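5. Dressing and tying the curtains

This section covers the Navesia satin pair with matching fabric tie-backs. The panels should already be hanging from the Gurnden pole or track (see section 4). If you are fitting the Sawatzky thermal lining, attach it before you start, as the lined panels take longer to fold and need the longer tie-backs.

Parts needed for each window:
2 curtain panels
2 fabric tie-backs
2 wall hooks with screws (optional)

Note: Panels come folded and will show crease lines. Let them hang overnight if you can. Satin may be pressed on the back with a cool iron and a dry cloth. Do not use steam.

5.1 Tying a panel

1. Open the window fully to view and push each panel to its own side. Check that the hem clears the floor and is not caught behind a radiator or skirting board.

2. Measure the height of the tie. For the 172 cm drop, the tie-back sits 52 cm above the hem. For other drops, see the table in section 9. Mark the height on the wall with a soft pencil.

3. Stand facing the panel and gather it from the window edge towards the wall, one fold at a time. Keep the shiny side outwards.

4. Pass the tie-back round the gathered cloth at the marked height and draw it snug. Hold the cloth above the band with one hand and below it with the other, then ease the pleats until they fan out evenly.

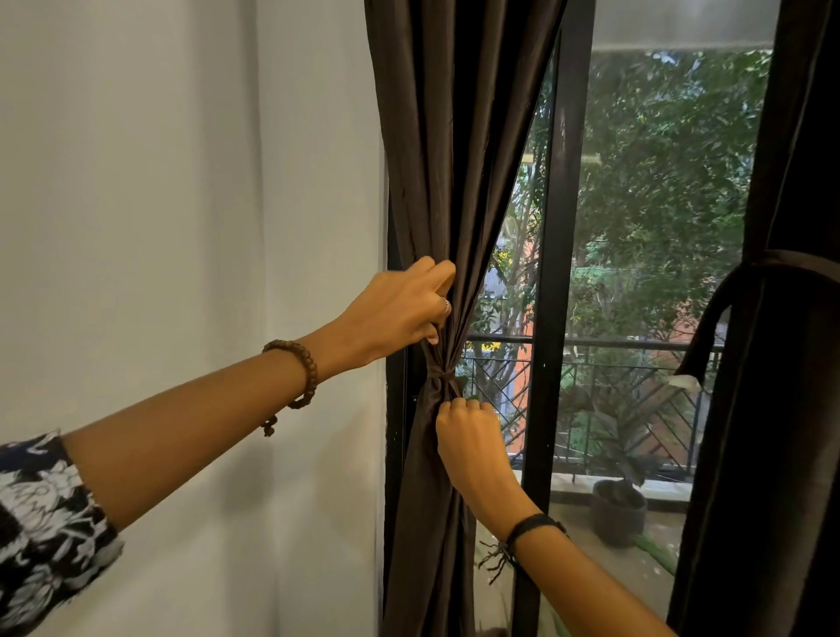
Fig. 5a. Evening out the pleats above and below the tie-back.

5. Pull a little cloth upwards through the band if you want a fuller shape above it. 2 to 3 cm is enough.

6. Tie the second panel at the same height. Step back to the middle of the room and compare the two before you fix any hooks.

Caution: Rings, watches and bracelets can snag satin. Take them off, or keep them clear of the cloth. A pulled thread cannot be repaired and is not covered by the guarantee.

5.2 Letting a panel down and gathering it again

If the pleats are uneven, do not tug at them from the hem. Start again as follows.

1. Support the cloth with one hand and undo the tie-back with the other. Leave the strap hanging if it is stitched to the panel.

2. Let the panel drop to its full width and smooth it downwards with the flat of your hand.

3. Take hold of the edge nearest the window and pinch up small folds beside it with your free hand. Carry on across the panel, keeping the folds close to the same depth.

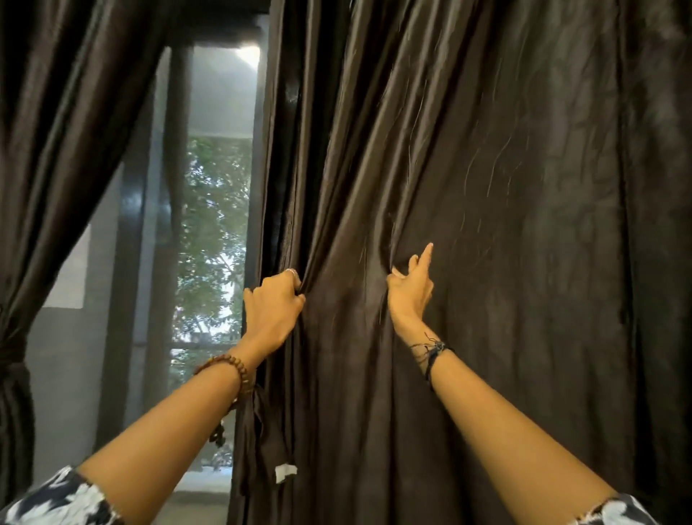 4. Tie again as in 5.1, step 4.

Note: The care label is sewn to the panel. Do not cut it off. Turn it to the back of a fold when you tie.

5.3 Care

Wash at 30 degrees on a gentle cycle, with the tie-backs removed or fastened flat. Do not tumble dry. Rehang while slightly damp. Spare tie-backs and hooks are sold in the Jono fittings pack.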